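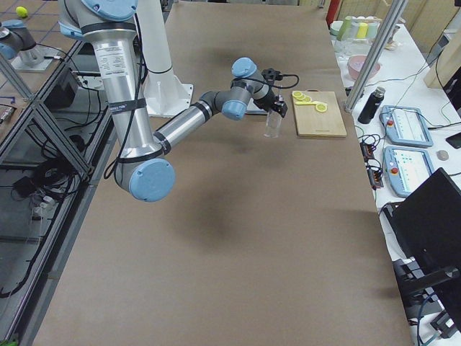

Where Does Salt Come From?

Salt. It's on your fries, in your bread, in your tears. It's in the ocean, obviously. But how did it get into the shaker? Let's go, quick, there's a lot.

What salt is

Salt is a mineral. A kind of rock you can eat! The only rock most families keep in the kitchen. Its science name is sodium chloride, so it's made of 2 things stuck together, sodium and chlorine. On its own, sodium is a soft metal that fizzes and can catch fire in water. Chlorine on its own is a poisonous gas. Put them together and you get something you sprinkle on popcorn. Chemistry is strange like that.

Look at table salt through a magnifying glass. Little cubes. Some of them have chipped corners from bumping around in the box, but cubes.

Salt from the sea

Rain falls on rocks. It picks up tiny bits of minerals, way too small to see, and rivers carry them down to the ocean. More comes from cracks in the sea floor. Then the sun warms the ocean and some water floats up into the air as vapor. The salt can't do that. It stays behind. This has been going on for billions of years, so the sea got salty and stayed salty.

People figured out how to copy the sun trick. You let seawater into a wide, shallow pool, called a salt pan. You close the gate. You wait. Sun and wind take the water away and a white crust is left on the bottom, ready to be raked up.

The pans at Lasutus have worked this way for 2,000 years. Filling starts in spring, and by July the pools are turning pink. Pink! That comes from tiny living things that love very salty water. The salt itself comes out white once its been rinsed.

Salt from under the ground

Long ago there were seas in places that are dry land now. The water went away, the salt stayed, and mud and sand piled on top. Squashed for millions of years. Now it's a thick layer of rock salt, and miners have to dig down to get it.

At Firard you can visit an old salt mine. 128 steps to the bottom, and yes you have to walk back up. The walls are gray and streaky, not sparkly white like you'd think. Bring a sweater. Please don't lick the walls (everybody wants to).

There's another way to mine, too. Pump water down a hole, let it disolve the salt, pump the salty water up again. Salty water has its own name — brine. Then boil the brine until the water is gone. The town of Justby grew up next to a brine well, and 3,369 people live there today. Lots of street names with "salt" in them.

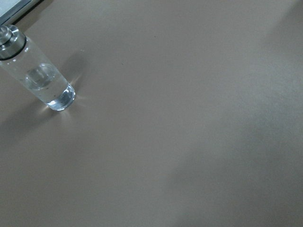 Why does salt disappear when you stir it into water?

It's still there, just broken into pieces far too small to see. Water pulls the cubes apart bit by bit, and the pieces spread out between the water. Let the water dry up and the salt comes back.

Why your body wants it

Your nerves use salt to send messages. Your muscles need it to squeeze and let go. Your heart too, because that's a muscle. You lose some when you sweat or cry, and you get it back from food. Most people get plenty without trying. Too much isn't good for you, so go easy on the shaker.

And never drink seawater when you're thirsty! Your body has to use up even more water to get rid of all that salt. You end up thirstier.

Before refrigerators

Salt also keeps food from going bad. It pulls water out, and the germs that rot food can't grow well without water. So people packed fish in it, and meat, and cabbage. Sailors ate salted food for months. The market at Azar used to sell salt in blocks, and you sawed off what you needed.

Icy roads? Salt again. Salty water freezes at a lower temperature than plain water, so the ice melts. If it's super cold out, it stops working so well.

Try it at home

Ask a grown-up to help with the hot water.

Half a cup of hot water. Stir in salt, a spoonful at a time, untill no more will dissolve. Pour a thin layer onto a dark plate. Put it on a sunny windowsill. Leave it alone for a few days — no poking.

Slow drying makes bigger crystals. Try a second plate in a cool spot and see which one wins.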